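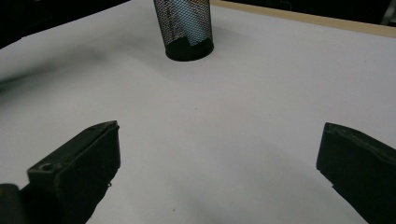
Several users of the previous release reported that their songs played correctly in the editor but lost notes, or ran too fast, once they were loaded on the console. The notes were present in the file, one of them wrote, and only the playback on the hardware was wrong. In nearly all of these cases the export settings did not match the target machine. Users are therefore asked to complete this section in full before exporting a song for the first time.

Section 4. Preparing and exporting a song with Cladus

4.1 Before you begin

Cladus converts songs made in the Dulia editor into data that can be played by a handheld console or by an emulator. The following are required:

A saved Dulia song, format 2 or later.
The Cladus converter, installed as described in Section 2.
A target profile for the console. The Zoner profile is supplied with the program and is used throughout this section.

Songs saved in format 1 must first be opened in Dulia and saved again. The original file is overwritten when this is done, and a copy should be kept under another name.

4.2 Selecting the target profile

1. Start Cladus and choose Target from the Settings menu.
2. Select Zoner from the list. The number of sound channels is shown beside the name and should read 5.
3. Set the memory limit for song data. The default is 245 blocks. Do not raise this figure unless the game's programmer has confirmed that more space is available.
4. Choose the playback rate. Games normally call the sound driver once per screen refresh, and Refresh is the correct choice for them. Timer should be chosen only if the game uses its own timer interrupt.
5. Press Apply. The profile name appears in the title bar.

Note: The profile is stored with the project and not with the program. A new project always opens with no profile selected, and the Export command remains grey until one has been chosen.

4.3 Importing instruments

1. Open the Instruments panel and press Import.
2. Select the instrument bank used by the song. Banks made in the Kanagaratnam wave editor can be read directly and need no conversion.
3. Check the list for entries marked in red. A red entry has a waveform longer than the console can hold.
4. Shorten each red waveform by selecting it and pressing Fit. Listen to the result before going further, as bright sounds may become noticeably duller.

Caution: Fit cannot be undone after the project has been saved.

A bank may hold up to 200 instruments, though only those used in the song are written to the exported file. Unused entries take no space on the console and may be left in place.

4.4 Checking the song

1. Choose Check Song from the Tools menu.
2. Wait for the report to open. Songs of more than 1000 rows may take a little time on older computers.
3. Correct any errors in Dulia, save the song and run the check again.

Warnings do not prevent export. The most common is warning 594, "Effect ignored by target", which means that a pitch slide or echo has been placed on the noise channel. The note will still sound – without the effect – and many composers choose to leave it as it is.

If two notes are written to the same channel on the same row, the later entry is kept and the earlier one is discarded. The report lists each such row by number.

4.5 Exporting

1. Choose Export from the File menu.
2. Select Song Data to produce a file for a game, or Test Program to produce a small program that plays the song by itself.
3. Enter a file name of no more than eight letters, without spaces.
4. Press Export and wait for the message "Export complete".

It is recommended that a test program be made first and played both in an emulator and on the console. Emulators differ in how they treat the noise channel, and a balance that seems right on a computer may be too loud through the console's own speaker.

Caution: Do not remove the memory card while a test program is being copied to it. The card may need to be formatted again, and all files on it would be lost.

4.6 If the song plays at the wrong speed

Open the Settings menu and confirm that the playback rate agrees with the game. If the rate is correct, look for a tempo command on the first row of the song, which takes priority over the project setting. Remove it in Dulia, save, and export again.

Looping and sound effect priority are dealt with in Section 5.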